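Grendeck staff gallery: the shelf robot at Melemside

July 2022

Typing this on my break so forgive the spelling. People at the other site keep asking what it is like over here now the robot is on the returns and display side. Short answer, different. Not as different as the posters said. Long answer is the rest of this page, with pictures near the bottom for those of you who only want pictures (I know who you are).

Quick background for anyone new. Melemside is the small building, the one behind the bus stop. We do the sort and put-back for Wastport, which means a lot of mixed stuff on open shelves. Bowls, fruit, cups, little toys, whatever comes. Until March all of it was done by hand, two shifts, a lot of bending. 590 items on an ordinary shift, 900 on a bad one. Then Tsegaye came in with the robot and a stack of training binders and we lost a week to inductions.

Who is on it now: me, Zawadi Tanui, and 13 others on rotation. Pendo Biwott runs the rota and has the final say on what goes to the robot and what stays with us. If you have a complaint about hours go to Pendo, not me, I only do the gallery.

What changed, in no order:

The bending. Low shelves were the worst of the job and everyone over forty will tell you so. The robot doesn't get all the low stuff, it misses things at the back, but it gets enough that my knees have noticed. Three people have dropped their physio appointments. Pendo wanted that in.

The pace. Weird one. You'd think quicker. It is slower per item, a lot slower, and it does not stop for lunch. So by the end of shift the numbers come out near enough the same and we are less wrecked. But you can't get a rhythm going next to it. I used to do a whole row with a song in my head. Now I do four things, check the screen, do four more.

The talk. We used to work facing each other over the shelves. Now there's always one of us on the screen and one on the floor and you end up shouting across. Some people like the quiet. I don't. We asked for the screen to be turned round so whoever is on it faces the room, and that got done in a day, credit where due.

Job titles. Half of us are "floor" and half are "assist" this month, then swap. Assist pays the same. That was a fight and I am glad we had it. There was a first draft where assist was a grade up and only people who'd done the full binder could apply, and the full binder is 2 weeks of evenings. Anyone with kids was out before they started. Pendo took it back upstairs and it came down changed.

Fruit. Soft or odd-shaped things are what everybody argues about. A box is a box. An apple rolls. The rule for now is the robot can try fruit on a top shelf but a person stays within reach, and if it goes on the floor it gets written down whoever's fault it was. Writing it down used to feel like being told off. Getting better, slowly. The sheet has no name column any more which helped more than any of the meetings.

Hand over. If you're taking over from someone, look at the shelf first and the screen second. Please. We had a mix up becuase somebody trusted the screen and the list was from the shift before.

OK pictures. All the same bay.
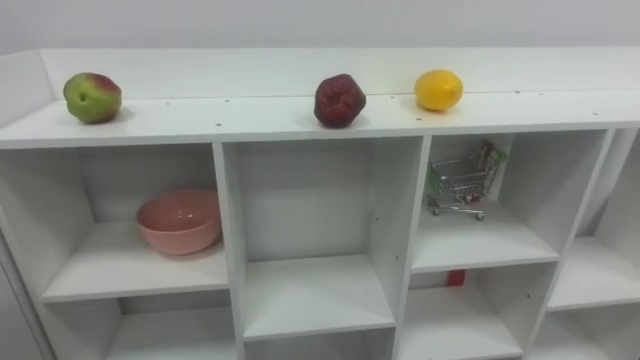
Top row, two apples and the lemon. Pink bowl and the mini shopping cart underneath.

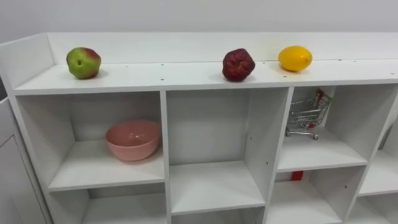 Same row again. Middle space under the red apple is clear.

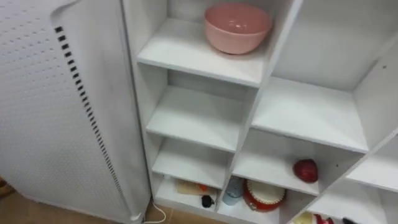 Looking down low. Cup, the round red and white thing, bits and pieces. Another red apple on the shelf over them. This is knee country. 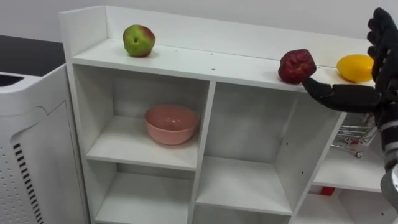
Black finger right on the dark red apple.

Things still not sorted, so nobody thinks I'm selling it. The break room is next to the charging point and it hums. Nights still has one less person than they were promised and the answer each time is that it's being looked at. And there is no proper plan for what happens to the temps at the end of the season. Pendo has asked twice in writing. If the robot takes on more rows, say so early and say who it affects, that's all most of us want. I can live with a new way of working, I can't live with hearing it from the agency driver.

Training dates are on the board by the lockers. You don't have to be good with computers, I'm not. It's mostly learning when to press stop, and learning that you're allowed to. First week I was scared to touch it. A lead from Tsegaye told us stopping costs less than a minute and to stop as often as we liked, and after that people relaxed a lot. If anyone gives you a hard time for stopping it send them to me or Pendo.

Also if you did the morning swap last week and still have the spare headset, bring it back, we are sharing one between two and its disgusting.

More pictures when I get a minute. If you want one of your own row in here send it over, no faces unless the person said yes, and tell me which bay it is becuase they all look the same to me on a phone.

Zawadi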